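Filed under: Grant Updates / Workshop / Cell 2
4 shares | 3 comments

Progress report to the Wallner fund, second period

Dear all,

You asked for fewer adjectives than last time. The cell at Gurnesden runs. It ran for 21 of the 26 days we had planned, and the other five went on the gripper, the table and a missing hex key, in that order of expense.

The table was repainted in July and has been re-leveled twice since, the second time by Silvan Mayrhofer, who disagreed with the first time. Shims are now glued. The wrist cable has a new strain relief. We have spent 80 percent of the parts line and will not be asking for more before spring, whatever Silvan Fankhauser may have told you at the Listley meeting.

Finger alignment is checked before each run by bringing the open gripper down low over the white surface and comparing both fingertips with the pencil lines. It takes 14 minutes. The proposal said five, and the proposal was written by me.

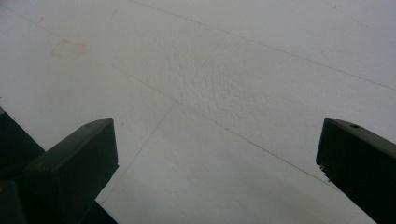

Page last changed: 12th January

The notched inner edge on the right finger is on the repair list. Kukach has quoted for a new pair, and we'd like to fit both so that they wear together. Until then we file nothing, having learned about filing.

The pencil grid is faint in places and will be redrawn with a harder lead. The pinkish mark stays until someone owns up to knowing what it was for.

Next period: new fingers, new grid, a second hex key.

Comments (3)

mayrhofer_s: The first leveling was wrong. I have the readings.

Dee: Does the paint texture bother the check at all?

S. Fankhauser: I said "possibly" at Listley.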